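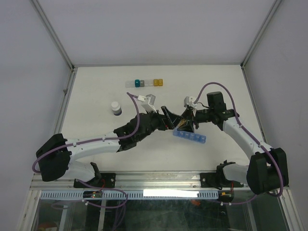
About us

Hello, and welcome to Reslow! I'm the one who answers the emails, packs the orders and (most mornings) sweeps up the seed husks. We sell vegetable and flower seed from a small unit on the edge of Holley, and we've been at it for 15 years now, which I still find a bit hard to believe.

How it started

I had an allotment up at Tagle and far too many beans. I dried them, put them in old envelopes and sold them at the February seed swap, and people came back the next year asking for more – so I grew more! These days the list runs to roughly 400 varieties, with plenty of peas, squashes and hardy annuals, and a rather silly number of lettuces.

What we grow ourselves

Our own plot covers 23 beds. The tomatoes, beans and most of the sweet peas come from there, and the rest is bought in from small growers we've known for ages. I try a new variety at home for a season before it goes on the list (my freezer is mostly courgettes).

Come and see us

The shop counter is open in the mornings, round the back of the Wosberg garden centre. Ring the bell if I'm out in the tunnel, and do bring your questions about slugs.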